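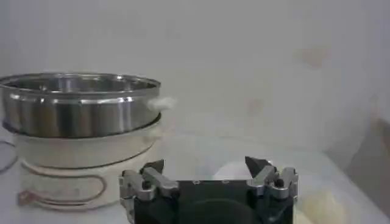 **전기 냄비 하나로 국물 요리를 어디까지 할 수 있나요?**

멸치 육수부터 곰탕, 수육, 팥죽까지 웬만한 건 다 됩니다. 볶음만 따로 프라이팬을 꺼내면 되고, 나머지는 냄비에 재료를 넣고 뚜껑을 덮어 두면 끝이에요!

## 스테인리스 냄비와 크림색 받침, 우리 부엌의 국물 담당

반짝반짝한 스테인리스 냄비가 크림색 본체 위에 쏙 올라앉은 모습, 저는 볼 때마다 기분이 좋아요. 본체가 냄비보다 살짝 넓고 둥글둥글해서 하얀 벽 앞에 두면 참 잘 어울립니다. 본체는 무광인데 냄비는 주변이 다 비칠 만큼 번쩍거리고요. 옆으로 나온 작고 하얀 손잡이도 귀엽지 않나요? (저만 그런가요?)

클로스타리(Clostari) 부엌 모임에서 국물 요리를 시작한 건 3월이었어요. 처음에는 가스레인지 앞에서 돌아가며 불을 지켰는데, 전기 냄비로 바꾸고부터는 다들 식탁에 앉아 수다를 떱니다. 여름에는 부엌이 덜 더워서 더 좋았어요. 지금까지 끓인 국물이 14가지가 넘는데, 아직도 해 보고 싶은 게 잔뜩 남았어요!

### 자주 끓이는 것들

**멸치 다시마 육수**
제일 많이 끓입니다. 다시마는 물이 끓기 시작하면 건지고, 멸치는 20분 더 둡니다. 머리와 내장을 떼고 마른 팬에 한 번 볶아서 넣으면 비린내가 확 줄어요. 식힌 육수는 플리비스(Plivis) 밀폐 용기에 나눠 얼려 두는데, 화요일 저녁 된장찌개는 늘 이걸로 시작합니다.

**닭곰탕**
닭 2마리에 대파 뿌리, 통마늘, 양파를 껍질째 넣어요. 살을 발라낸 뒤 뼈만 다시 넣고 한참 더 끓이면 국물이 뽀얗고 진해집니다. 소금은 각자 그릇에서! 송송 썬 파는 넉넉할수록 맛있어요.

**팥죽**
첫 물은 버리고 새 물로 다시 삶습니다. 바닥에 눌어붙기 쉬우니 쌀을 넣은 다음부터는 나무 주걱으로 자주 저어 주세요. 새알심은 9살 꼬마 손님들이 빚었는데, 크기가 제각각이라 오히려 골라 먹는 재미가 있었답니다.

**수육**
된장 한 숟가락, 월계수 잎, 통후추면 충분해요. 고기는 한 김 식힌 다음에 썰어야 결이 부서지지 않습니다. 새로 담근 김치가 있는 날에는 순식간에 사라져요.

### 닦고 말리기

스테인리스는 얼룩이 금방 눈에 띄어서, 씻고 나면 바로 마른행주로 닦아 줍니다. 하얗게 물때가 앉으면 식초 탄 물을 한 번 끓여 버리면 되고요. 냄비 옆면에 가로로 난 굴곡은 행주를 둘러 잡고 결을 따라 돌리면 금방이에요. 본체는 코드를 뽑고 꼭 짠 행주로만 닦습니다. 가느다란 갈색 전선은 느슨하게 감아 두는데, 꽉 묶으면 다음에 펼 때 영 말을 안 듣더라고요.

다음에는 미역국과 호박죽에 도전합니다. 호박은 이미 베란다에 있어요!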